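Unit 6: Moisture and movement in solid timber
Course notes, furniture construction, second year
Notes prepared by Kirstin Leckie, with corrections from Canan Keskin

6.1 Scope

Unit 5 dealt with cell structure. These notes cover how wood takes up and loses water, how its size changes as a result, and what that means for wide panels such as table tops. Seasoning schedules are covered in Unit 7 and will not be examined here.

6.2 Moisture content

Moisture content is the mass of water in a piece divided by its oven-dry mass, given as a percentage. The figure can exceed 100 in freshly felled softwood.

Worked case. A sample board from the Gultmont store weighs 3,198 g as received and 2,925 g after drying to constant mass. The water lost is 273 g, and 273 divided by 2,925 gives 9.3 per cent. Note that the divisor is the dry mass. Using the wet mass gives 8.5 per cent, and this was the commonest error in the April test.

Water is held in two ways. Free water sits in the cell cavities and its loss changes the weight but hardly the size. Bound water is held in the cell walls. Shrinkage begins once the free water has gone and the walls start to dry, a condition known as the fibre saturation point — usually between 25 and 30 per cent.

6.3 Direction of movement

Movement along the grain is small enough to ignore in furniture. Across the grain it is not. Tangential movement (following the growth rings) is commonly up to twice the radial movement (from pith to bark). It follows that:

a quarter-sawn board moves less in width than a plain-sawn board of the same species;
a plain-sawn board tends to cup as it dries, the edges lifting on the side away from the heart;
a square section cut with the rings on the diagonal will dry to a diamond.

6.4 Fixing wide tops

The width of a top must be free to change. Screws driven tight through a rail will hold until the first heating season, after which the top splits or the rail joint opens. Use buttons in a groove, slotted plates, or slotted screw holes. Leave clearance at the buttons on both long sides.

Read the grain direction before marking out any fixings. Slots run across it.

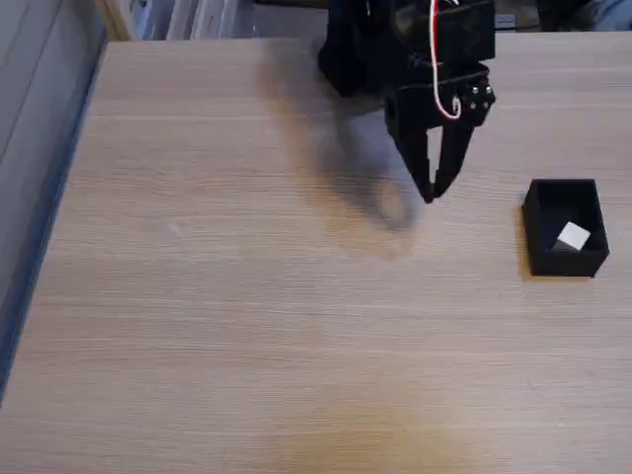

6.5 Veneered panels

Veneer on a stable core follows the core, and the allowances in 6.4 do not apply in full. Both faces must be veneered. A panel faced on one side only will bow.

6.6 Exercises

1. A sample weighs 179 g dry. Find its wet mass at 12 per cent.
2. Sketch a button fixing for a rail 60 mm deep and mark the clearance.
3. Explain why breadboard ends are glued at the centre only.

Hand written answers to Nermin Dursun before the next workshop session.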